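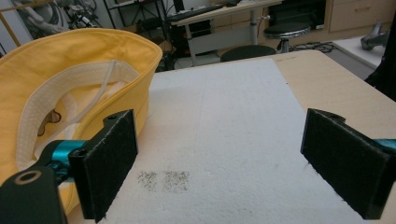
Yellow bucket hat and a white foam board, out on the table at Girkimmont.

The first thing Frauke Meinecke wants to talk about is tables. Not her table, just tables. How deep. How high. Who leaves what on them overnight.

"People ask about tools," she says, already halfway down the room. "Tools go in a drawer. The table is the whole problem."

Girkimmont is a shared workroom at 509 Vasconcelos Street in Midville, 700 square feet, one long morning of sun and then lamps. Members make what they make. Costume bits, shop signs, a lot of repairs. It's ten in the morning when I get there and the coffee is gone.

Pale wood first. That's the surface everyone wants. It's kind on the eyes, it takes a clamp, and a knife nick in it just joins the rest. White foam goes down on it nicely too, because you can see where the board stops and the wood starts. Lilibeth Castillo does most of the foam work and has opinions about it. The rough kind, with the grainy face, she likes for trying things out. You press something into it and the mark stays. Paint a test patch, leave it, look again after lunch. Cheap enough to waste.

"I hate a precious material," she says. "You end up tip-toeing around it."

Then hats. Always hats. The room's biggest job last year was Skullness, a street parade that wanted 300 of them, in colors you could pick out from the far end of a block. Bucket hats mostly. Soft, quick, no fuss with a stiff brim. Castillo cut, Kátia Andrade sewed, and for most of January you couldn't put a cup down. Yellow won, more or less by popular demand. Yellow hats turned up on chairs, on the shelves, on people. Andrade still can't decide if she likes the color.

Her tip for storing them, for what its worth: on their side, crown open, never stacked wet. Stack them and the bottom one gives up.

The white table is another matter. Bought second hand for $64 and argued over ever since. Padmavathi D'Souza found it, carried one end of it up the stairs, and defends it to anyone. White bounces the light back up under your work. Small dark parts show up right away. Fine. But it shows everything else too. Glue, pencil, thumbprints, a line of blue that got away from somebody.

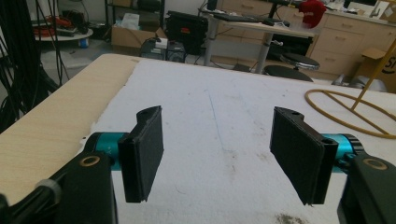 Her rule is to wipe at the end of the day and then quit caring. Some stains are in for good. She tried baking soda, she tried the orange stuff, she tried a rubber eraser, which did work a little on the gray. A clean white table at the end of a week means no work got done, she figures. Meinecke would still like to see it cleaner.

What I kept noticing is how much of the place is about putting things down. The round side table that was meant for plants and took on red and black odds and ends instead. The cardboard box of papers on the to-do list. Black metal shelving behind it all, good stuff, and still the flat surfaces fill up before the shelves do.

Aparecida Xavier, who keeps the books, works at the standing desk and has more or less stopped standing at it. Two round stools live there now. One for her, one for whoever comes to ask about an invoice. She says a stool is the right seat for that, you can't get too comfy.

And cables. Every workroom has the cable talk. Theirs went on for an entire evening and ended with hang them over the edge where you can at least see them. Tangled, sure. But off the floor, and you can pull out the one you need without crawling. Xavier wanted hooks. The hooks are ordered, or they're on a list of things to order, I heard it both ways.

By noon Castillo has claimed the good end of the wood table and Andrade is looking for her thimble. Somebody needs the long ruler. D'Souza asks who moved her tape, and teh search starts at the shelves.

Girkimmont takes new members twice a year. Bring your own scissors, Meinecke says, and put your name on them.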